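Donley Indoor Bowling Machine: Equipment Review

4 min read

Oct 2, 2023

The Donley is a two-wheel cricket bowling machine intended for clubs and schools that train under a roof for much of the year. The Cirkasach Cricket Center has had one in regular use since January, and this review reflects the experience of its coaching staff with junior and senior squads.

Assembly follows a printed guide and requires two people. The tripod legs lock firmly, and the head turns smoothly between deliveries. Line and length are set with separate dials, both marked clearly enough to be read from behind the machine.

Accuracy is the strongest feature. In a trial of 182 deliveries set to a good length outside off stump, 23 missed the target area, most of them after the balls had begun to wear. Swing is convincing at medium pace - less so at the lowest settings, where the ball tends to float. 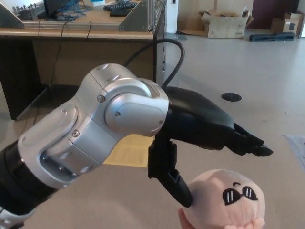

The silver wrist joint and black gripper.

The automatic feeder is sold separately under the Tosum name and costs 378 dollars. It holds a steady interval between balls, which allows a batter to practice alone while a coach watches footwork. The warning light is small, however, and younger players did not always notice it in time.

Noise is a concern in smaller halls. The older Majimbun machine, which the center retains for spin practice, runs more quietly but cannot match the Donley for pace.

At 2000 dollars without the feeder, the machine is a considerable purchase for a single club. It is recommended for centers with at least two lanes and a full winter program. Smaller clubs may wish to arrange a shared purchase and should confirm the cost of replacement wheels before ordering.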